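Tostcombe Robotics Board > Software > Planning and Control
Thread: Both arms on one clock, finally! (Kasten + Dokon, long post)

Marcela Krajčí
Posted July 25, 2022

I've been promising a write-up of our two-arm planner setup since the thread on trajectory blending, so get a coffee. Short version: we stopped planning the arms separately, we put everything on one timeline, and I am ridiculously happy with it.

For anyone new, the stack is Kasten for motion planning, Mutance for segmentation and object tracking, and Dokon for logging and replay. Kasten used to run as two copies, one per arm. Each copy treated the other arm as a moving obstacle, with a padded box around every link. It worked fine while the arms stayed on their own sides. Then somebody would ask for an object near the back edge of the table, both planners would want the middle, and you'd get the polite doorway dance: left backs off, right backs off, both try again, repeat until timeout.

Now there is one joint-space problem with both arms in it. The search gets bigger, sure, but a lot of the junk goes away. You don't need the padding any more (the planner knows where the other arm will be, so why guess?), and that gives back a surprising amount of room over the table.

The layout I tune against has the bins and baskets lined up along the back and the grater standing just inside the top rail. The left arm has to come up and over to get to the yellow basket, while the right one reaches in from its own rail. With the old padding the two boxes overlapped for most of this reach. I love this pose as a regression test.

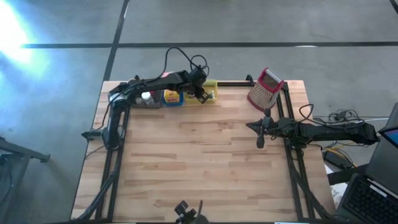 The timing part

Joint planning only helps if both arms believe the same clock. Ours didn't. The left controller stamped its states on arrival and the right one stamped on send, and in the worst logs the gap between them grew to up to 300 milliseconds. The planner would hand over a perfectly good pair of trajectories and the arms would play them like two people singing a round.

I found it in Dokon because you can overlay commanded and measured positions for both arms on one plot. The right arm looked great. The left looked great too, only shoved sideways. I'd been blaming the velocity limits for a week!

The fix was to stamp everything on send, then have one process release setpoints to both controllers. If either side misses its slot, both hold. It's six lines of config and a small patch to the dispatcher.

Where the planning goes next

I run with a horizon of eight waypoints and replan at every second one. Longer horizons look smoother in the viewer but they commit to object poses that Mutance hasn't confirmed yet. I'd be curious what other people use. I'd also love to hear from anyone who has put cables into the collision model, because mine are represented by nothing whatsoever at the moment and I feel bad each time I see them loop up over an elbow joint.

Happy to share the config. Ask me anything!

Elfriede Rieger

Great write-up, and thank you for the clock part in particular. I checked our logs after reading it and we have a milder case of the same thing.

On cables: we tried a chain of short capsules with fixed stiffness. It was slow and wrong. What we do now is much dumber. Each arm gets a swept volume behind the upper joint, precomputed from logged runs, and the planner pays a cost for putting the other arm into it. It's a soft cost, so it will still go through if there's no other way. Catches most of the bad ones.

Marcela Krajčí

Oh I like that a lot. Did you compute the volume per joint configuration or one big blob?

Elfriede Rieger

Per configuration, binned very coarsely. One big blob ate the whole workspace.

Stellan Rønning

I'm going to be the grump. I don't think you needed the joint plan at all. You had a clock bug. Two decoupled planners with honest timestamps and a priority rule would have solved your doorway dance, and you'd keep the property that one arm can carry on when the other one faults. Now if the left side misses a slot, the right side holds too. For a demo that's fine. For anything that runs all afternoon I'd hate it.

Also, joint search scales badly. Add a third manipulator and see how you feel.

Marcela Krajčí

Fair, and I did test that, in a slightly lazy way. I fixed the clocks first and ran the old decoupled planners for a few days before switching. It was a lot better! But the padding was still there, and the padding was what closed off the middle of the table. With a priority rule the low-priority arm simply waited outside until the other one was finished, so most of the time I had one arm working and one arm watching.

You're right about the hold behavior. I want a mode where the healthy arm may finish its current segment if the stopped arm is outside its swept path. That check is cheap and Kasten already has the pieces for it. I haven't written it.

Stellan Rønning

If you write that mode I'll withdraw half the complaint. The other half is scaling and I'm keeping it.

Selina Rüegg

Can I pull this over to perception for a minute? Marcela, you say you replan on confirmed poses. What counts as confirmed in Mutance when the gripper itself is covering the object? We have endless trouble in the last bit of an approach, when the fingers slide in front of the thing they're supposed to pick and the mask either shrinks or jumps to a neighbor.

We end up freezing the pose early and going in blind, and I don't love it.

Marcela Krajčí

Selina, yes, this was my second big headache and I left it out because the post was long enough already. Here's what we do at the moment.

1. Every track carries a visibility score. The arm model gets rendered into each camera view from the joint states, and any pixel behind the arm is marked unknown. Unknown pixels don't vote, so a mask isn't allowed to shrink just because a finger went in front of it.

2. Neighbors of similar color are stored as a group. If the tracker wants to move an identity from one member of a group to another, it needs agreement from a second camera view. This one change removed nearly all of our identity jumps.

3. A pose is frozen only when no view has a visible patch above threshold. Before that we keep updating, even from a sliver.

4. Label text gets used as a tie-breaker at the start of the task and is ignored after that. Reading it during motion was flaky and expensive.

The food coloring bottles are my favorite stress case for this. They share a shape and a white cap with a pointed nozzle, the violet one stands close under the fingertips, and there are two red things next to it at different depths. From the low side view the fingers overlap the top of the taller red container, and then the big green one up close takes a whole strip of the view away on the right. If the grouping is off, red and red trade places all the time. With it on, the tracker sulks for a moment and keeps its answer.

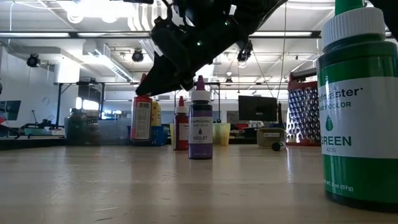 Marisa Marino

Rule 2 worries me. What happens when the second view is wrong with full confidence? We had a calibration drift on a side camera and the two-view agreement made everything worse, because the bad view kept vetoing the good one. The tracker clung to an old identity long after the object had been moved by hand.

I'd weight the vote by recent reprojection error, per camera. A view that has been drifting shouldn't get a full say.

Selina Rüegg

+1 to Marisa. We had the same with a bumped mount.

Rendering the arm into the view is clever though, I'm stealing that. How tight does the arm model have to be? Ours is the vendor mesh with the cables missing, so the same hole as on your planning side.

Marcela Krajčí

Marisa, that's a really good point and I have no defense! Our views all vote equally today. I can get the reprojection error out of Dokon for free, it's logged with every frame, so weighting is probably an evening's work. I'll try it on the recorded bottle runs before I touch anything live.

Selina, we grow the rendered arm by seven pixels in every direction and call it a day. It's crude. Loose cables still sneak into masks now and then, mostly from above.

Elfriede Rieger

You could reuse the swept cable volume for that, no? Project it into each view and mark those pixels as low trust instead of unknown. Then planning and perception share one file and you only have to be wrong in one place.

Marcela Krajčí

Okay that's lovely. Yes. Doing that.

Stellan Rønning

Low trust, please, and keep it low trust. If you mark a volume that size as unknown, you'll freeze poses constantly and be back to going in blind.

Marisa's weighting I agree with completely. Do put a floor on it, or a camera that gets a bad week never earns its vote back.

Marisa Marino

Good catch on the floor. We reset ours after each recalibration, but a floor is simpler.

Marcela, would you mind posting the dispatcher patch too? I'm on an older Kasten and I'm not sure the shared release queue exists there.

Marcela Krajčí

It doesn't, the queue came in with the June release. You can fake it with a small relay process that owns both sockets. I have one from before I upgraded, it's ugly and it has my complaints in the comments, but it ran fine for us. I'll clean it up and put it in the files section with the config. Give me a couple of days, the weighting comes first!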